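About Drukholm 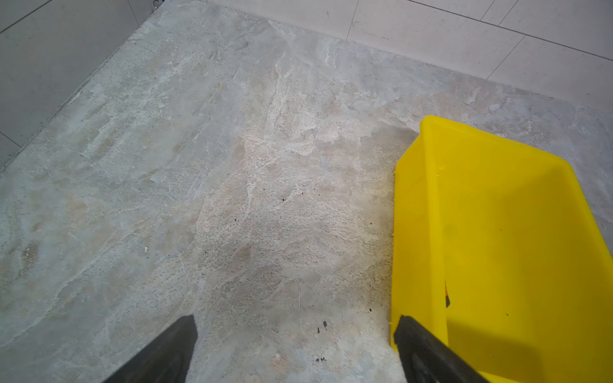

Xiuying Shao

Drukholm is a small archive and repair shop for recorded television. We started in 2000 with a garage full of tapes that a local station, Tiden, was about to throw out. Most were variety hours and game shows that had aired once and were never sold to anyone else.

Today the collection holds 293 series, 113 of them complete. The rest have gaps, and we keep a list of missing episodes at the front desk. If you taped shows at home and still have the cassettes, please write to us before you send anything.

Jianhua Gu runs the transfer room and handles all two-inch and U-matic tape. Anqi Song does the cataloging, including cast lists and musical cues. Wenjie Liao answers licensing questions from producers and can supply clips of up to 20 minutes for review. I look after the screenings and this website.

Screenings are held every Friday at 7 p.m. in the Gendell building, second floor, except in August. Admission is free and seats can't be reserved. The program is usually one full episode with the original commercials, followed by a short talk. Researchers may use the viewing desks by appointment. Bring headphones if you have them.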